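Brochure folding and mail-out at the Fendton rooms

The new visitor brochures came back from the printer on 18 Jan 2024, 2000 of them in 28 cartons. They replace the old Lollau walks leaflet, which still had the July opening hours and a phone number we gave up when the office moved.

Members on the postal list will get one copy each with the next newsletter. That takes care of 1118. The rest will go to the library, the Antal Street information centre and the motels that asked for a supply. If your business would like some for the front counter, ring the office and tell us how many you can use - please don't ask for more than you will get through by winter.

We need a few more hands for the packing. Each envelope gets the newsletter, one brochure and the renewal slip, in that order. Nevzat Sarıgül has the address labels sorted by postcode and will bring the tape and the spare envelopes. We start at 4 pm in the back room and tea is provided.
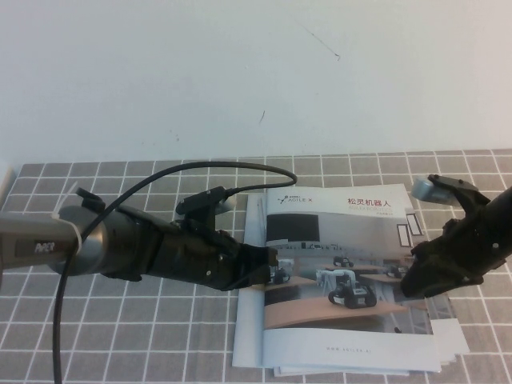

Brochures mark easily along the fold, so please keep them flat until they go into the envelope. Work from a small stack lying on the table, as on the gray cloth with the white grid, and leave the other cartons closed until they are needed. Put any misprints aside for Nevzat. The Soltex boxes under the bench are for finished envelopes only.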